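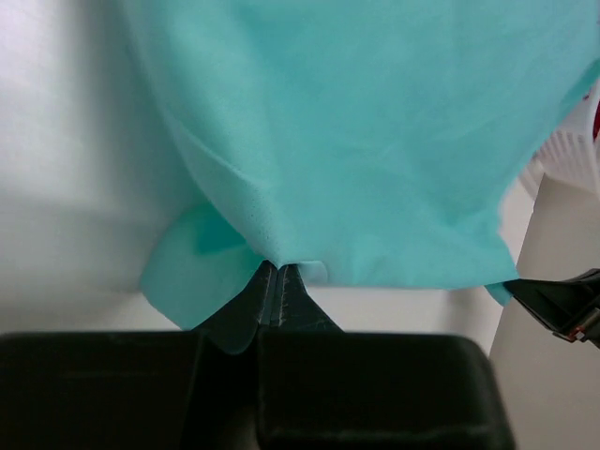
4.2 Fringe loss and header wear on indoor presentation flags

Flags kept indoors are mostly left out of wear studies. Outdoor flags get all the attention -- wind, rain, UV. But the indoor sets at Cinbridge get handled a lot more than we expected going in. Carried to ceremonies, leaned in corners, rolled up, unrolled. So this section deals with handling damage only. Light fading is in 4.3.

Sample was 26 flags, all nylon, all with a pole hem (sleeve) and fringe on three sides. Poles were two-section with a screw joint. Most came from two suppliers, Plitton and Grotetik, and were bought in different years, which is a problem we come back to below. Each flag was checked flat on a table by one reader (Dalisay) and again by a second (Russo) who did not see the first set of scores. Fringe was scored per side on a scale from 0 to 5, where 0 is no loose thread and 5 is fringe pulled away from the tape. Pole hem scored the same way, with the stitching at the top corner scored seperately.

Figure 6. Mean wear score by location on flag: fly edge, top edge, bottom edge, pole hem, top corner. Bars show range between readers.

Bottom edge fringe was worst by a good margin (Figure 6). Not a surprise. When the pole stands in a floor base the lower fly corner hangs lowest, and people brush past it. Chair backs too. The fly edge came next. Top edge fringe was nearly clean on most flags, and where it wasn't, the damage sat close to the pole, under the cord. We think the tassel does this -- it swings when the flag is carried and catches the fringe -- but we did not test it directly.

Pole hem wear was low except at the top corner. There the leather tab takes the whole weight of the flag, and on the older Grotetik flags the stitching had started to open. Plitton flags use a second row of stitches at that point and scored lower. Hard to say more than that, the Plitton flags are also newer. Age and supplier can't be pulled apart in this sample and we did not try.

Storage mattered more than supplier. Flags rolled on the pole and put in a cover scored lower on every side than flags left standing. Flags folded in drawers had good fringe but hard creases, and the creases did not fall out after 60 minutes hanging. Steaming was not tried, as the owners did not want it. The Londoño cover, which opens down the full length, gave less snagging at the bottom edge than the slip-on kind. Slip-on covers drag over the fringe every time they go on or off, and the staff who use them said the same thing without being asked.

Readers agreed within one point on nearly all scores. Where they differed by 2 it was always the fringe tape, where a twisted strand can look like a broken one. Russo re-checked those with a hand lens and the lower score was kept if no break was found.

One thing we would change. Carry time was not logged, only taken from what staff remembered, and the answers ran from "a few times" to "every September and then whenever". Useless for a rate. A tag on the pole with a pen next to it would of been enough. The next round will use one, and will add cotton flags, which hang heavier and may load the top corner in a differnt way.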